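Chapter 4
Gathering Examples for a Learning System

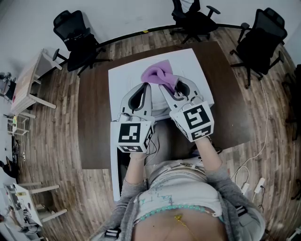

A system that learns by imitation can be no better than the examples it is given. Chapter 3 treated the learning method as fixed and asked how well it performed. This chapter turns to the earlier stage of the work, in which a person carries out a task many times over and a record of each attempt is kept.

Examples may be gathered in several ways. An operator may steer a robot from a distance, guide its arm by hand, or set the robot aside and do the task with hand-held grippers. The third method receives most of our attention. It is cheaper to set up and quicker to learn, and it lets the operator work at a natural pace. It also carries a cost: the operator's arms can reach places and turn at angles that the robot's arms may not, so some examples will have to be discarded or corrected before training begins.

Cloth is used as the main test material throughout the chapter. A rigid block has one shape, and its position can be written down in a few numbers. A cloth can lie in a great many ways, and each grasp changes the next. Students who have practised only with blocks often underestimate how much variety a set of cloth examples must contain.

The running case is the Tolthorpe set, prepared under the direction of Girish Goel and used again in Chapters 6 and 9. It holds 300 recorded attempts at a single folding task. On first review, 37 were set aside — most for a lost marker reading, the remainder for a grasp that began before recording did. A further 60 were kept but labelled as recoveries, meaning that the operator dropped the cloth and picked it up again. Whether recoveries help or harm the finished system is taken up in Section 4.5.

By the end of this chapter, the reader should be able to:

plan a recording session and write clear instructions for operators;
explain how fiducial markers are used to track the position of a gripper;
decide which attempts to keep, label or discard;
estimate the labour needed to build a set of a given size.

Readers who have not yet worked through the notes on camera calibration in Section 2.6 should do so before starting the exercises.

4.1 What Counts as an Example

For the purposes of this book, an example is one complete attempt at a task, from the moment the operator's hands leave the rest position to the moment they return to it.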